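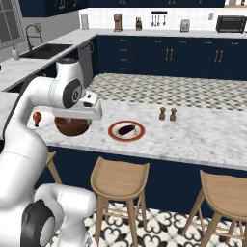
Brown bowl, marble counter.

Cisondale Cookbook Group, notes from the December 2024 meeting

I'm taking the notes again, so blame me for the spelling. We started late on account of the coffee, and the June notes were approved with one fix: the bean soup goes under Soups and I had it under Sides (sorry!).

Printing. This took up most of the night. We have quotes from two printers now. Pesden wants $3000 for the run with a spiral binding, and Stergiou wants $4000 for the same number of books with a sewn spine and nicer paper. I passed the sample copies around and people got pretty worked up, me included. The sewn one is lovely, but it won't stay open next to a stove, and I lost my place in a gravy recipe three times trying it out at home. The spiral one lies flat. The spiral people also pointed out that we could keep the cover price where it was for the last book. We voted, and it's Pesden. I'll call them and ask if the cover can be the wipe-clean kind without changing the quote.

Recipes. Everybody may send in up to 4, and please, please write them out in full! "Bake until done" came up again and we agreed it isn't enough. Give an oven temperature and a time, and say what size pan. If it came from your grandmother and she never measured anything, make it once with a measuring cup and write down what you used. There was a side discussion about whether "a stick of butter" is clear to people outside the US, and we decided to put a little table in the back.

We also went over what to do with recipes copied off a package. My feeling is leave them out, and most people felt the same. If you've changed it so much that it's really yours, rewrite the steps in your own words and tell us what you changed.

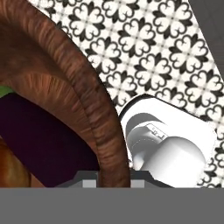 Somebody by the window asked why we still have a separate chapter for casseroles when half of them could go under Vegetables, and wondered if an index by main ingredient would fix it. We liked that a lot. The chapters stay as they are and we'll add the index, which means whoever types up a recipe has to put the main ingredient on the top line.

Typing. We're sticking with Seka for the layout even though it ate my fractions last time. Write "1/2" with the slash and leave it alone.

Still open: the title (the list is on the clipboard, add yours), whether pickles get their own chapter, and who's proofreading the desserts. I said I'd do the breads.

Next meeting, same place. Bring your typed recipes and a pencil.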